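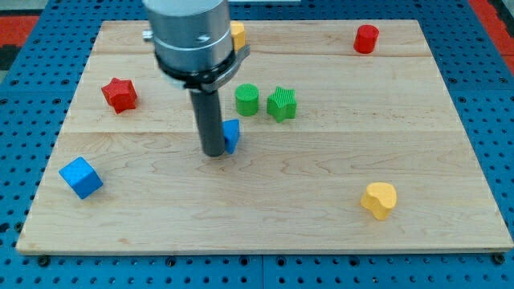 Clustport Sets Wednesday Premiere for Hitcombe, Drops Teaser and First Poster

Clustport has confirmed that its science fiction drama Hitcombe will return for a second season in August, with new episodes arriving on the streaming service every Wednesday. The announcement came with a 60-second teaser and a poster, both released at the same time on the show's official page.

The second season runs six episodes, two fewer than the first. The opening two will be available together on premiere night, and the remaining four will follow one per week. Season one was released all at once, so the change gives the series a run of five weeks.

Hitcombe takes place in a closed mining town of the same name, where residents who left years earlier start to come back without having aged. The first season ended with the east tunnel flooded, the town council dissolved and the radio tower transmitting again after the power had been cut. The final shot did not make clear who, if anyone, was on the other end of the signal.

The teaser picks up the radio thread and leaves most of the others alone. It contains no dialogue from the returning characters. A recorded voice reads a series of map coordinates over shots of the town at night, the school gymnasium and a stretch of road that did not appear in season one. The voice stops partway through a number. The last few seconds show the tunnel entrance with its gate open, followed by the title and the month.

Viewers who went through the clip closely have pointed to a road sign that appears about halfway in. It gives the population of Hitcombe as 2000, while the sign in the season one pilot had a figure crossed out in paint and nothing written over it. The production has not commented on the sign, and the official synopsis mentions only "an unexpected census."

The poster is simpler. It shows the radio tower against a pale sky, with the town reduced to a line of roofs along the bottom. The season one poster used the same layout at night, and the two line up when placed side by side. The tagline reads "Everyone is accounted for."

Fovar, the production company behind the series, said that filming for the second season took 42 days, most of it on location. The first season was shot largely on a soundstage, with the town exteriors completed in a single block at the end of the schedule. This time the company built a longer section of the main street outdoors, including the front half of the post office, the diner and the lower part of the tower. The rest of the tower is a digital extension, as before.

The tunnel set has also been rebuilt. The original was a straight section that could be dressed to look like several different places, and the same bend in the track can be spotted in at least three episodes. The new version has a fork and a vertical shaft, and according to Fovar it can be partly filled with water. The company would not say how many episodes use it.

Carvalho, the second mining town mentioned in passing during the first season, will be seen on screen for the first time. The synopsis describes it as "forty miles north and a great deal quieter." Readers of the tie-in comic will know the place already, though Fovar has said that the comic and the series are separate versions of the story and that events from one should not be assumed to hold in the other. The comic placed the closing of the Carvalho mine before the events of the pilot. The show has never given a date for it.

The main cast is returning, including the performers whose characters were in the tunnel when it flooded. Clustport did not say whether they appear in new material or in flashbacks. Four new regular roles have been added, all of them connected to Carvalho: a surveyor, a pair of sisters who run a freight depot and a county clerk. Casting for those parts was reported during production and is unchanged.

Behind the camera, the writing staff is mostly the same. The score is by the same composer, although the teaser uses only room tone and radio static under the voice. The title sequence has been redone - the old one, with the slow pan across a mine survey, will be replaced by a shorter version that changes slightly from week to week.

Episode titles have been published for the first half of the season. They are "Head Count," "Line of Sight" and "The Depot." The other three are being held back. Running times are listed as ranging from just under an hour for the premiere to a feature-length finale, and the finale is currently the longest episode the series has produced.

Clustport has not ordered a third season. The service said a decision would be made after the finale has aired, which matches the way it handled the show last time. Fovar has previously described the story as planned in three parts, but it has not repeated that description in any of the material released with the teaser.

All episodes of the first season are available now. A recap edited down from the full run will be added to the service the week before the premiere. A longer trailer is expected in the weeks before then - the teaser page already carries an empty slot for it, labeled "Transmission 2."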